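1/ I run the laundry for a small guesthouse, 16 beds, and I've been asked a few times how we keep whites white. Long thread. Most of it is about water.

2/ We're on a well and the water is hard. Hard water ties up detergent before it gets to the dirt. If your towels feel stiff and your sheets have gone a flat gray, look at the water before you buy a new soap.

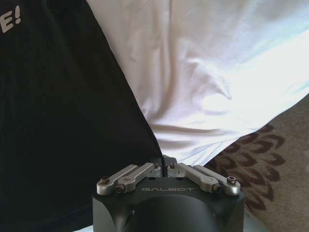 3 min read · 442 words

3/ Test strips are cheap. Dip one, wait, read the color against the card. Ours came out at the top of the scale. Darragh Ó Ceallaigh, who did our plumbing, wanted to put in a softener right away. We went with washing soda for the first year and it did most of the job.

4/ Half a cup of washing soda in the drum before the load goes in. Not baking soda. The boxes look alike and I have bought the wrong one.

5/ Sort by color first, then by weight. Darks by themselves, always. A towel and a pillowcase don't want the same wash either - the towel beats up the pillowcase and then holds its water in the spin.

6/ Don't overload. You should be able to get your hand in over the top of a dry load. Nuala Keane trained me and she would pull out a third of whatever I put in.

7/ Chlorine bleach: I quit using it on sheets. It weakens cotton, and if there's iron in your water it can set a yellow tint that's very hard to get out. We use oxygen bleach, dissolved in hot water first, then an overnight soak.

8/ Fabric softener: skip it on towels. It coats the loops and they stop drinking up water. A cup of plain white vinegar in the rinse is fine. Never put vinegar and chlorine bleach in the same load. That makes a gas you don't want to breathe.
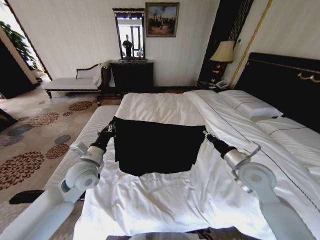

9/ Body oil is the other half of the problem. Sunscreen is worse. Pillowcases get a little dish soap rubbed into the middle and sit for 20 minutes or so before they go in.

10/ Drying. Line if you can, and sun if you have it. We get sun in April and then we wait. In the dryer, medium heat, and take sheets out while they're a touch damp. The creases drop out when you put them on the bed.

11/ Rust spots: lemon juice and salt, leave it in daylight, rinse well. Works on small ones. For big ones I cut the sheet up for rags.

12/ Somebody asked about bluing. Yes, it works. It doesn't clean anything, it only shifts the color. Dilute it a lot more than you think and never pour it straight on the cloth. Bernadette Kavanagh has a blue-spotted tablecloth if you want proof.

13/ Next thread is stains - wine, blood, candle wax. Send me yours and I'll try to get to them.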